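Laundry Supplies > Folding Tables > Silline

Silline folding table, white top, from Gudico. Smooth surface, wipes down with a damp cloth. Load limit 200 lb, spread evenly.

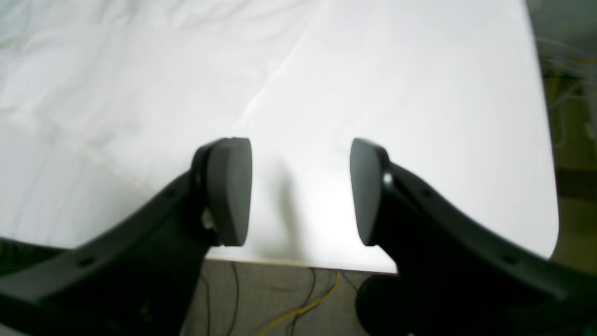
Top length is 64 in. Standard height is 29 in – leg extensions are sold separately under the Oberholzer name.
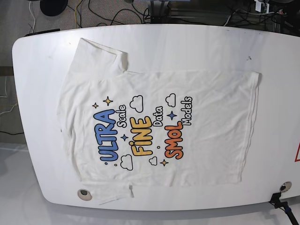 Do not use bleach or scouring powder on the top. Rinse off detergent spills the same day. 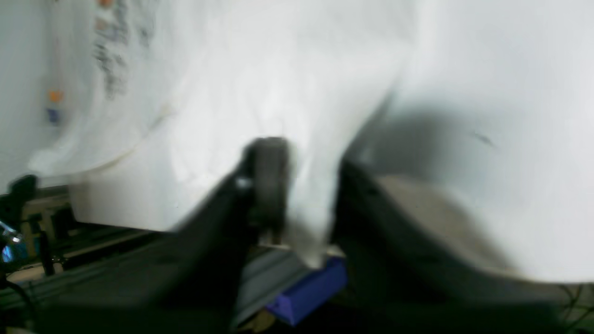
Ships flat in 2 cartons from the Goltolard warehouse. Assembly takes up to 29 minutes with the supplied hex key. Legs are not interchangeable with older models.
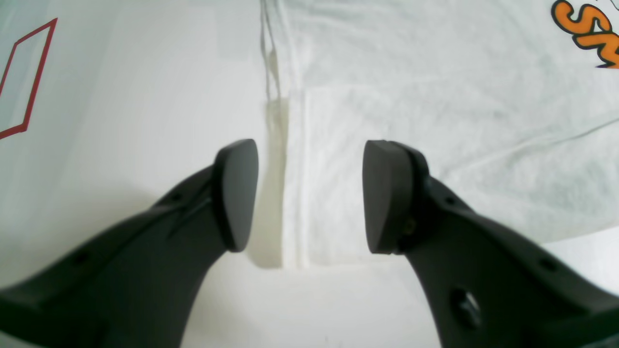 White cloth on a white tabletop.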